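Willix 4.2 para Android: novedades de la versión y consideraciones previas a su instalación

Publicado el 3/6/21

El equipo de desarrollo de Stuvitz ha puesto a disposición de los usuarios la versión 4.2 de Willix, su aplicación de notas y listas compartidas para Android. La actualización se distribuye de forma gradual, por lo que es posible que algunos dispositivos no la reciban de inmediato. Quienes participan en el canal de pruebas ya disponían de la mayor parte de estos cambios, con excepción del nuevo sistema de copias de seguridad, reservado hasta ahora para la versión estable.

En este blog se ha seguido la evolución de Willix desde sus primeras compilaciones públicas. La versión anterior, publicada en diciembre, introdujo las carpetas compartidas y dejó pendientes varias cuestiones relativas a la sincronización. La presente entrega se ocupa de buena parte de ellas.

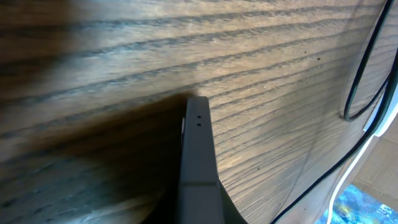

La sincronización entre dispositivos ha sido reescrita. Hasta ahora, cuando una misma nota se modificaba en dos terminales sin conexión, la aplicación conservaba la edición más reciente y descartaba la otra sin previo aviso. A partir de esta versión se guardan ambas y se solicita al usuario que elija. El aviso aparece en la parte superior de la nota y permanece allí hasta que el conflicto queda resuelto - un comportamiento que puede resultar insistente, pero que se considera preferible a la pérdida de contenido.

El servicio continúa apoyándose en los servidores de Lilport. No es necesario crear una cuenta nueva ni volver a introducir la contraseña, salvo en el caso de quienes accedan desde versiones muy antiguas. La migración de los datos se realiza en segundo plano durante la primera apertura. En el teléfono utilizado para la redacción de esta entrada, con una biblioteca de 42 notas, el proceso concluyó antes de que la lista terminara de cargarse.

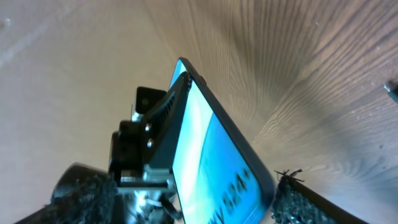

En cuanto a las copias de seguridad, el archivo resultante puede cifrarse con una frase de acceso elegida por el usuario. Conviene anotarla en un lugar seguro: Stuvitz no conserva ninguna copia de ella y, en caso de olvido, el archivo no podrá recuperarse. La opción se encuentra desactivada de forma predeterminada. Las copias creadas con versiones anteriores pueden restaurarse sin dificultad, aunque el procedimiento inverso no está admitido.

También se han incorporado tres tamaños de texto para el widget de la pantalla de inicio y un selector de temas más completo. El tema Ramalho, que muchos lectores recordarán de las primeras versiones, vuelve a estar disponible con un contraste corregido. Se echa en falta, no obstante, la posibilidad de programar el cambio automático entre el modo claro y el oscuro.
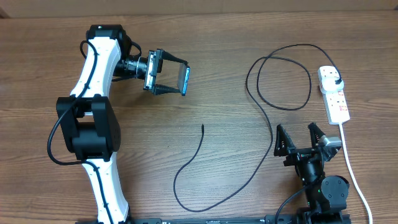 Problemas conocidos

El registro de cambios oficial reconoce dos errores que no han podido resolverse a tiempo. El primero afecta a las notas con tablas extensas, que pueden mostrarse desplazadas al girar la pantalla. El segundo impide adjuntar archivos desde determinadas tarjetas de memoria; como solución provisional, se recomienda trasladar el archivo al almacenamiento interno.
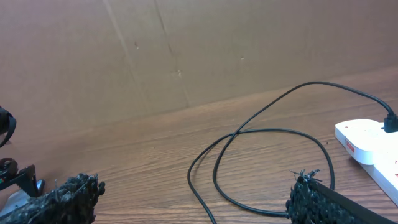
Asimismo, se ha observado que las notificaciones de las listas compartidas llegan en ocasiones por duplicado. Este extremo no figura en el registro oficial y ha sido comunicado al servicio de asistencia por medio del formulario de la propia aplicación. Al cierre de esta entrada no se había recibido respuesta.

Para instalar la actualización basta con acudir a la tienda de aplicaciones y buscar Willix en el apartado de actualizaciones pendientes. Se aconseja exportar previamente las notas desde Ajustes - Datos - Exportar, en especial si se utilizan carpetas compartidas con otras personas. Los lectores que detecten un comportamiento distinto del aquí expuesto pueden indicarlo en los comentarios, haciendo constar el modelo del dispositivo y la versión de Android instalada.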